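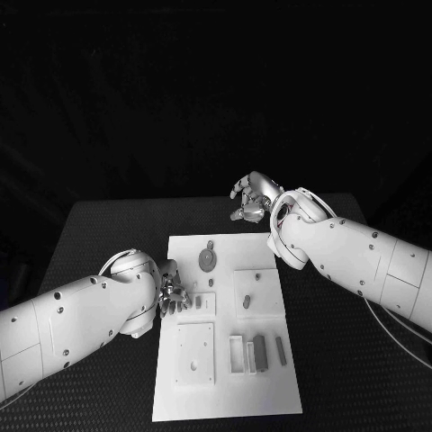 I've had it up to here with people telling me a home-built robot ought to be doing something useful by now. We've been at ours since April, two arms and a pair of hands, in the shared workshop on Pivalport, and the question I get over the tea urn is always the same: can it do the washing up yet? No, it can't. It's got a white board with pegs and plates and little blocks on it, and that's its whole world for now. One plate has a single round hole in it, and I have spent more of my summer thinking about that hole than I'd care to admit to my family!

And I think that's the right way to spend a summer. Everybody wants to skip to the kitchen (I did too, I had a list). But a kitchen lets you fudge things. If the arm knocks a mug sideways and still ends up holding it, you cheer and call it a success, and you learn nothing about why it went sideways. A block that has to go into a tray its own size is much less forgiving, and you find out pretty quickly whether your wrist is where the software thinks it is. Ours was 6 mm out for weeks. In a kitchen I'd have blamed the mug.

The other thing that gets my goat is the money talk. The Vemetti kit was 1299 pounds when we looked at it, and plenty of people on the Mujić forum will tell you it's the only sensible way in. Fair enough if you've got it. But it comes already tuned, and tuning is the bit I wanted to learn! Our Plorura controller board cost 40 quid second-hand and has made me cry twice, and I understand every wire going into it.

So my plea, if you're starting a build of your own, is to be boring for longer than feels decent. Do the same peg 60 times in an evening and write down what went wrong each time, even when it's the same thing, even when someone wanders over and asks about the washing up. I've started telling them to bring their own dishes and a tea towel.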